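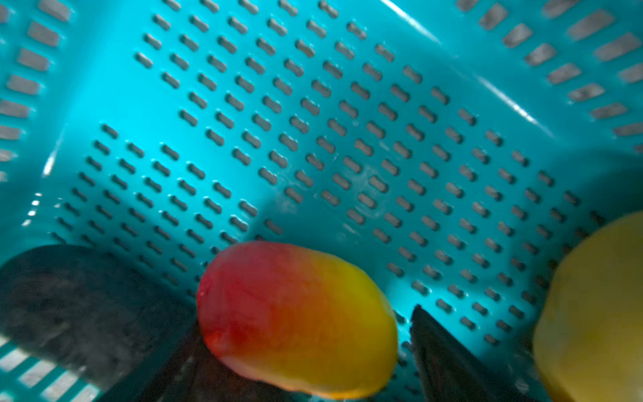
A ripe mango in the teal basket

Fruit bags for the shelf: how it works this month

I've had a few of you stop me on the stairs about the fruit bags, so I promised I'd put it all in one place (and then forgot, sorry!). We're doing them again for May 2025, 65 bags this time, up from 53 in November, and they'll go out on the Trernitz shelf by the back door as usual.

Mangoes are lovely at the moment but they do bruise if you so much as look at them, so please put them in last. Apples can take a bit of rough treatment and are happy at the bottom.

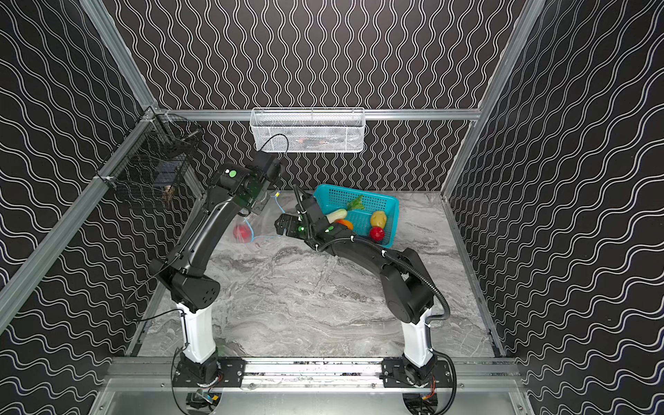
Getting set up

Wipe the surface down first and leave yourself more elbow room than you think you'll want. I like to have the fruit on one side and the bags on the other, but Myung Street do it the opposite way round and theirs look neater than mine, so suit yourselves.

Open the zip all the way before you start. A half-open bag folds in on itself the moment an apple goes near it.
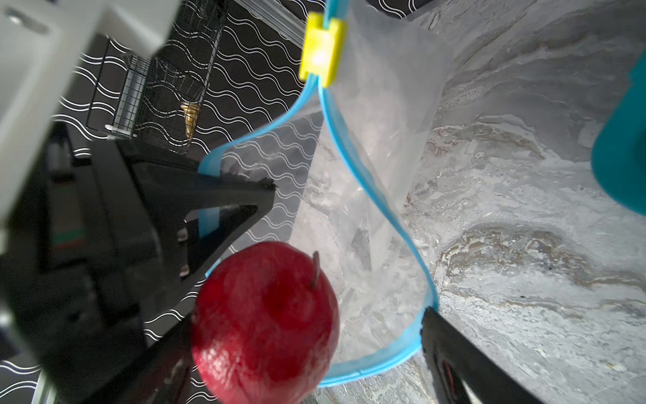

Gyu-bin Won

I'm a big fan of the bags with the little yellow slider, I must say. My thumbs never did get on with the press-and-seal sort, and a blue zip is easy to spot when you're rummaging. Two or three apples to a bag is plenty, then whatever else we've got in. Leave a small gap in the zip too, fruit gets sweaty when it's shut up tight.

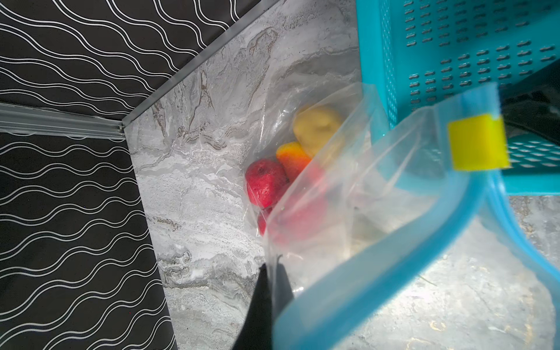

Can I bring my bag back to be used again?
Please do, as long as it's been washed and dried inside out. Drop it in the box at Latura House.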